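Kitchen chores notebook – Ernmont bench, September

Tall cabinet day, part two

9:40 am. Picked up where the last entry stopped. The question on the whiteboard is still the one we started the summer with: which kitchen chores could we hand over to a machine right now, in sim, without a person hovering over the reset key? My running answer has been "wiping, sort of, and pushing drawers shut." As of today I want to add tall cabinet doors to that list, in pencil.

Setup, so I can find it again. Caldeira kitchen (the gray one with the white tile floor), Tundden policy from the second training batch, everything run through Trurel with the default contact settings. I had been using the softened contacts since the drawer work and forgot all about it. The softened ones make hinges feel like they're packed in butter. Back to default, please leave it there. If you need soft contacts for the sponge, make a copy of the config and put "sponge" in the name.

Task wording is the short one: "close the tall cabinet." We tried the longer one with "gently" in it and it did nothing to the speed as far as I can tell from the plots. Would love for that to work one day.

Results before lunch: 50 starts, 28 closed all the way. Last week's batch closed 11 out of 50 from the same start list. I ran the scoring script a second time because I didn't believe it, and got the same number. That is a huge jump for one round of extra demos and I was grinning at my screen like a fool.

What counts as closed: hinge angle under the cutoff at the end of the episode and still under it after the settle period. A door that bounces back open is a miss. I'm strict about this one. At home a cabinet door that drifts open is the one you catch with your forehead.

The misses, sorted by watching all of them (coffee helped):

Most were approach misses. The hand comes in too close to the cabinet body and ends up on the wrong side of the door, between door and shelves. Then it pushes, the door swings wider, and the policy gets more and more committed to the mistake. It never backs out. A kid would back out. I'd like a few demos where we start in that bad spot on purpose and drive out of it.

A smaller group were elbow trouble. Fingers are fine, target is fine, and then one of the upper links brushes the door and moves it before the hand gets there. Twice this closed the door anyway! I scored those as closed since the cabinet doesn't care what part of you shuts it. I shut ours with my hip. Open to arguments on this.

The remainder just stalled. The arm gets near the door, hovers, makes tiny corrections until time runs out. Same thing we had with the drawers before the longer history window, so try that first.

11:15 am. Looked at what the hand view gives the policy when it stalls. With the arm high and looking almost straight down, the door is a thin wedge, all edge and hardly any face. Its bottom tip is down on the tile and the arm itself takes up a good part of the view. If I had only that to go on I'd hover too. The side view is much better in those moments, and I suspect the policy is leaning on the hand view out of habit, because in the drawer demos the hand view was nearly always enough.

Idea: drop the hand view at random during training, a small fraction of the time, so it learns to trust the side view. Cheap to try. Running it overnight.

Second idea, less cheap: make the start poses less polite. Our start list has the arm high and tidy nearly every time. Real kitchens are not like that, you arrive at the cabinet with your arm wherever the last job left it. If we ever want to chain "put the box on the shelf" and "close the cabinet", the second one has to begin from the mess of the first.

Everything's dark gray in this kitchen and that doesn't help either. Cabinet body, door, the run of cabinets across the room, fingers, all of it. The white tile is the only real contrast. I want to rerun the same start list in one of the wood-look kitchens and see whether the approach misses shrink. If they do, that tells us something about edges. If they don't, it's geometry, and the recovery demos are the way to go.

2:30 pm. Demo count is up to 477 for the door family (tall, low, and the awkward corner one). Over 50 of those are mine from this week and my wrist knows it. Quality is better than the early ones – we've all stopped doing that little flourish at the end where you lift the hand away and wave it around. The policy had learned the flourish! It used to close the door and then knock it with the back of the hand on the way out. Gone now.

So, can machines do this chore yet? Closing, in sim, a bit more than half the time, with a known kitchen and a known cabinet. I think that's great and I also wouldn't let it near my plates. Opening is a different animal. You have to find the handle, hold on, and walk the hand through an arc, and we're nowhere with that on the tall one. Loading shelves I haven't scored at all. The low shelves are going to be rough, the arm has to fold itself up and reach down and in past the door.

What gets me excited is how dull the fixes are. More demos from bad places, a bit of dropout, a longer memory. None of it needs a new idea from us, just the hours, and we have a decent amount of September left.

To do:
– overnight run with hand view dropout (queued, check the disk first, it was nearly full)
– record recovery demos, starting between door and shelves
– same start list, wood-look kitchen
– history window test on the stalls only
– ask the drawer folks if their cutoff is in degrees or radians, the two scoring files disagree
– rename the config copies, there are four called "final"

4:45 pm. Saved one hand view with the arm up high over the open cabinet, to compare against once the dropout run finishes.
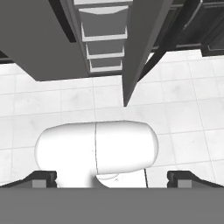 Page last changed: September, 5:10 pm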